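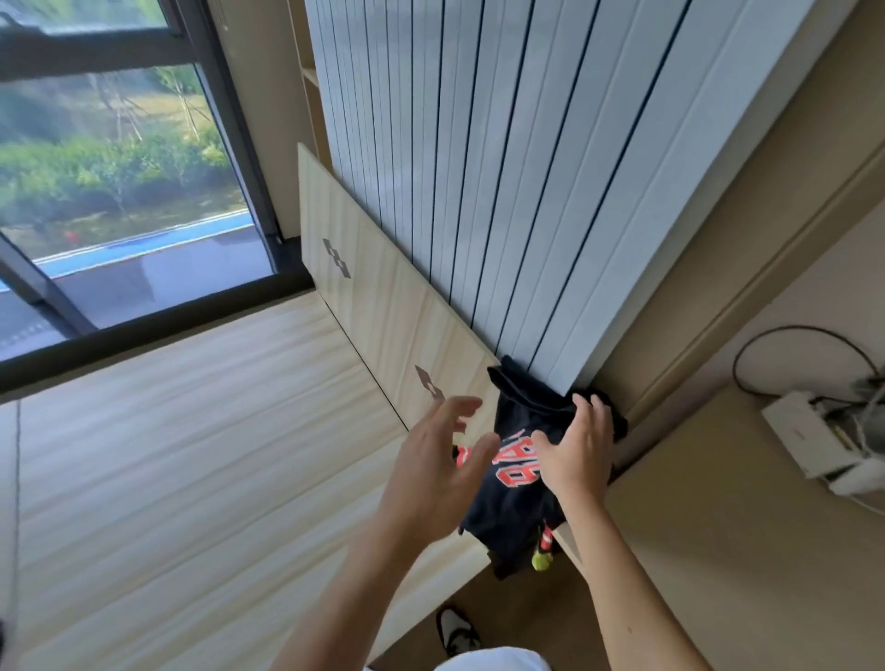 Several readers in Trorkdale asked last month why the county opened its flu shot clinic to everyone over 50 before the home care aides had been seen. The short answer from the health office is that the aides were supposed to go first, and most of them did not get the notice in time.

The county received its first delivery for the season in early November. Under the plan posted in the summer, those doses were set aside for home care aides, nursing home staff and people who live in group housing. Letters went out to employers, who were asked to pass them on. Pamex, which runs the booking system for the county, opened the aides' sign-up page at 7 in the morning and closed it at noon the same day. By then 21 aides had booked. The clinic had room for 100.

The health office then released the open places to the general list. Staff said the doses had already been moved to the clinic site and they wanted the appointments used. Many of the people who took them were retirees who had seen the notice on the library door.

Bensaid, the largest home care agency in the area, said its letter arrived the afternoon the page closed. Aides there work split shifts and many are with clients all morning, so even a letter that came on time would have left them a narrow window. The agency has asked that sign-up stay open through the evening in the future and that texts go straight to workers who agree to get them.

The health office has agreed to part of this. For the next round, the page for aides will stay open for three full days. Text notices are still being discussed with Pamex – the question is who keeps the phone numbers up to date.
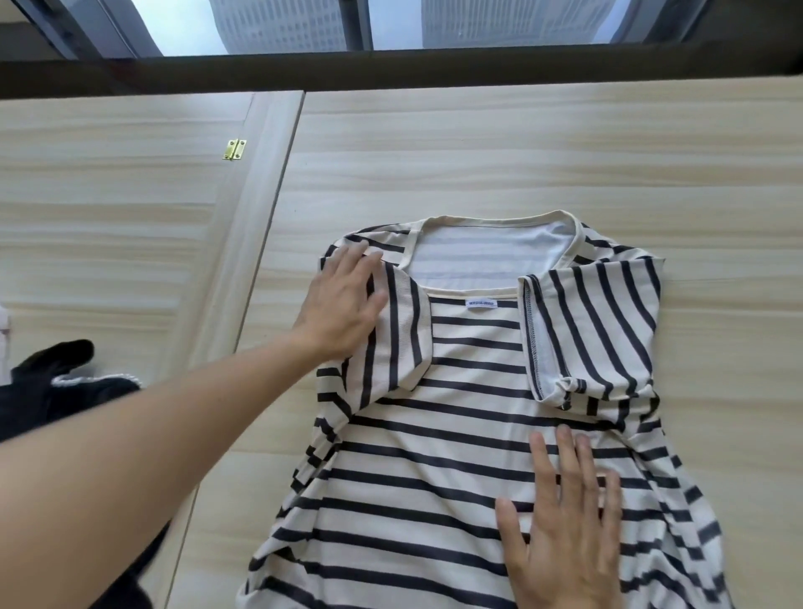

The second delivery is smaller than the first, and all of it will be held for people in the priority groups until those three days are up. Any places left after that go to the general list in the order people signed up. If you are already on that list, you do not need to sign up again.

Clinics will be held at 2 sites this time, the Trorkdale fire hall and the former Samovton school. The fire hall has parking in back and a ramp at the side door. At Samovton, use the gym entrance, as the front steps are being repaired. Both sites open at 9 in the morning and stay open until 7 in the evening.

Bring your insurance card if you have one. There is no charge either way. Home care aides should also bring a pay stub or a badge, and those who work for a family directly can bring a signed note from the family. Children's doses are handled separately through the schools, and forms for those are at the school offices.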